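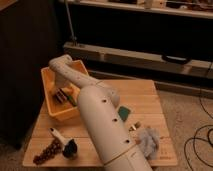

By the Workshop Coordinator, Endden Robotics School

September

Home | About us | Courses | Open day | Contact

Search this site Enter keyword Go

About the school

Endden Robotics School teaches adults and senior high school students to set up and program robot arms. We started in a rented unit on the Okport industrial estate and still work from the same address. Our short course runs over 4 evenings. To date 302 people have completed it.

Most visitors first meet us at the open day, held on a Sunday in spring. The programme centres on one job: moving household items between a wooden table and a yellow bin. We chose tidying as the demonstration task because everyone knows how it should be done, and it lets us talk about grip, reach and the order of work without a lot of theory.

Soft and irregular things are harder for an arm to pick up than rigid ones. A fork lies nearly flat and leaves little to hold. A sponge squashes. Visitors are welcome to ask the staff on the day why an arm takes the line it does — the answer is often a matter of joint limits.
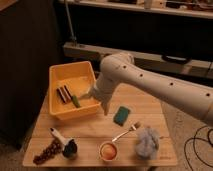 Visiting us

The open day is free and starts at 10 am. Places are limited to 100, so please book through the Contact page. Children are welcome with an adult.

Demonstrations repeat through the day and you can come and go between them. Staff from Duma, our training partner, run the programming table in the afternoon. School groups wanting a separate visit should ask for the Cele programme, offered on weekdays during term.

Parking is at the rear of the building. Enter from the service road.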